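Nevzat Sezer has the kettle on before I've got my coat off, and we're barely sitting down when he starts on about tables. He packs up houses for a living, up to 40 a year, and he's very firm that the table comes first.

"People start with the loft," he says. "Never start with the loft! Clear one big flat surface and do everything on that."

He learned the job at Prornow, a removals firm with 2 vans, and went out on his own one July. His worst job was a flat in Tovow with 1,000 paperbacks in it – he still winces – and his favourite was a retired tailor who'd kept every button tin she'd ever owned. "Lovely woman. Fed me soup. I'd have packed those buttons for nothing."

I ask what he'd tell somebody doing it themselves, and he goes off to find a pencil (he can't talk without one).

"Small boxes. Everybody buys big ones and then can't lift them. And put things down one at a time, with space round them, so you can see what you've got. I like a pale top for that, dark things show up a treat."

What about the bits that don't belong anywhere, the odd keys and leads and lids? He laughs. Those go in last, he says, in a box of their own, and you carry that one yourself.

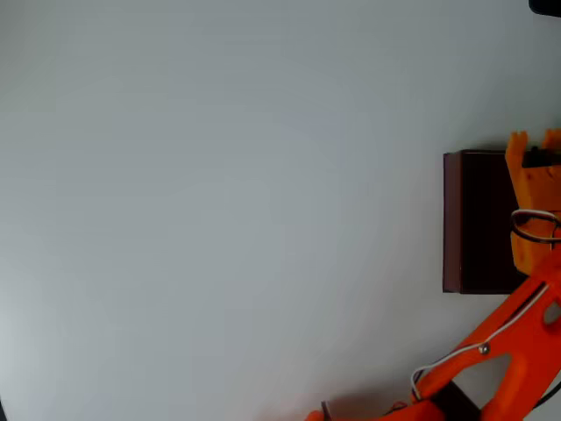 "Put it on your lap in the car," he says, "and have it open before the kettle's boiled at the other end."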